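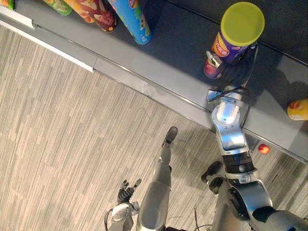

Section 5. Working at the Shelf: Safe Practice for Humanoid Units

5.1 Who this section is for

Read this section before you run the Dalisay software on a two-armed unit at a stocked shelf. It covers the floor, the stock, the hands and the stop rules. Sections 3 and 4 (power-up and joint check) must be finished first.

5.2 Before you start

1. Mark a keep-out line 60 inches from the unit on all open sides. No one crosses it while the arms are powered.

2. Name one person as the stop operator for the run. The stop operator holds the stop button and does no other job.

3. Walk the floor between the unit and the shelf. Look for dropped items, loose packaging and cable slack.

4. Route cables behind the feet and secure them. Check both feet again after you do this, as cables can shift when the unit takes a step.

5. Use closed containers only. Canisters may stand or lie on their sides, but write down which way each one faces in the run sheet.

CAUTION: Round items roll. A ball or loose cap near the foot of the shelf can end up under a foot or between the fingers. Set the unit to Hold and wait for the arms to stop before anyone picks it up.

5.3 Reaching and gripping

1. Start with the idle hand open and low, clear of the shelf edge.

2. Move the working arm to the shelf at the Slow setting. Do not raise the speed until five reaches in a row have been clean.

3. Close the fingers on the body of the canister, never on the lid.

4. Hold for 5 seconds before lifting. If the canister slips or dents, open the hand and lower the grip force one step for a dent, or raise it one step for a slip.

5. Lift straight up until the canister clears its neighbors, then draw it back.

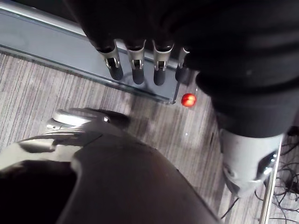

6. Keep fingertips off the floor. A hand working low must stay clear of cables and of any glass or clear plastic panel, which the depth sensor may not pick up.

NOTE: Strong reflections can also confuse the wrist camera. Turn down overhead lights or change the approach angle if the view washes out.

5.4 When to stop

Press stop at once if:
- a person crosses the keep-out line
- a cable is caught, pulled or stepped on
- a finger touches the shelf edge or a panel
- the unit shifts its feet without a command

Do not reach in to save a falling canister. Let it fall.

5.5 After the run

Return both arms to Rest, cut motor power and wait 13 seconds before you enter the work area. Wipe the fingertips with a dry cloth and look for cuts in the rubber. Inspect the wrist joints and arm cables every 200 reaches and sign the log.

Changes to these rules go through Brigitta Schnyder at Workau — please do not edit the posted copy by hand.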